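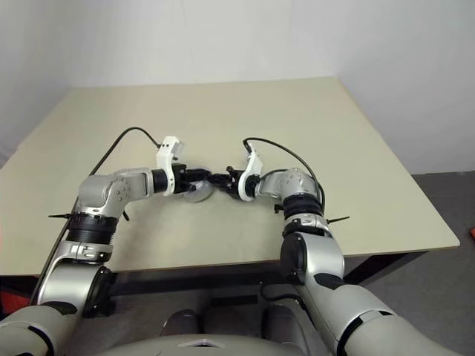
Las dos pinzas coinciden sobre una pieza redonda y translúcida, en la mesa de pruebas de Dretholm.

Buscar en el sitio
Introduce tu búsqueda

Pasarse una tapa de una mano a la otra: el robot de Dretholm ya no la aplasta

Llevo desde julio detrás de esta gente para que me dejaran ver el sistema en marcha y por fin me abrieron la puerta. Fui con poca fe, lo reconozco. He visto muchos robots de dos brazos que en el vídeo parecen pianistas y luego, delante de ti, se pelean con una caja de cartón.

El método se llama Plorno y lo firman Pak-hei Fung y Oi-ling Yeh, del laboratorio de manipulación de Dretholm. La idea se cuenta rápido (programarla les ha llevado bastante más). Lo habitual cuando un robot se pasa un objeto de una pinza a otra es que una suelte y la otra agarre, por turnos, con un momento en el medio en el que todo depende de que las cámaras hayan acertado con la posición. Con una caja opaca, bien. Con algo transparente, un desastre: la cámara ve la mesa a través del plástico y calcula el borde donde no es.

Plorno alarga ese momento de en medio. Las dos pinzas sujetan a la vez y durante ese rato el robot se fía más del esfuerzo que notan los brazos que de lo que ve. Si un brazo tira un pelín de más, el otro lo nota y cede. Cuando el reparto de fuerza se estabiliza, la pinza que entrega empieza a abrirse, despacito.

«La cámara nos lleva hasta la pieza y a partir de ahí le hacemos menos caso», me dijo Yeh mientras preparaba otra prueba. Fung, que es más de números, me pasó los suyos: 3.235 entregas grabadas para entrenar el sistema, todas teleoperadas por personas, y luego 827 intentos autónomos con piezas que el robot no había visto en el entrenamiento. Con objetos transparentes, el método anterior del laboratorio, que llamaban Sekwood, completaba el 65 % de las entregas. Plorno deja los fallos en menos de la mitad de los que tenía Sekwood. El porcentaje exacto se lo guardan hasta que salga el artículo, y mira que insistí.

¿Pegas? Unas cuantas. Es lento, muy lento, y si alguien mueve la mesa a mitad de la maniobra hay que empezar otra vez. Con piezas blandas tampoco se han metido todavía: una bolsa se deforma y el cálculo de fuerzas deja de servir. Yeh quiere probar con blísteres de farmacia y Fung prefiere arreglar antes la velocidad. Por lo que oí en el pasillo, esa discusión va para largo.

A mí lo que más me gustó fue lo poco espectacular que resulta. Una mesa despejada, dos brazos y un trocito de plástico redondo entre los dedos. Me quedé mirando como una boba un buen rato, ¡y eso que yo venía a hacer dos preguntas y marcharme!

El código se publicará junto con el artículo, y el conjunto de grabaciones, al que han puesto de nombre Choi, irá un poco después, cuando terminen de revisar las etiquetas.

Comentarios

tornillo_suelto
Trabajo con envases transparentes y lo de que la cámara vea la mesa de debajo es mi pan de cada día. Nosotros acabamos poniendo una pegatina mate en cada pieza. ¿Han dicho algo de vidrio?

Maribel R.
Muy chulo, pero sin tiempos por entrega no sé qué pensar. «Muy lento» puede ser cinco segundos o un minuto.

kinematica
Maribel, lo mismo iba a preguntar. Y si Choi trae los datos de fuerza además del vídeo, me lo bajo el primer día.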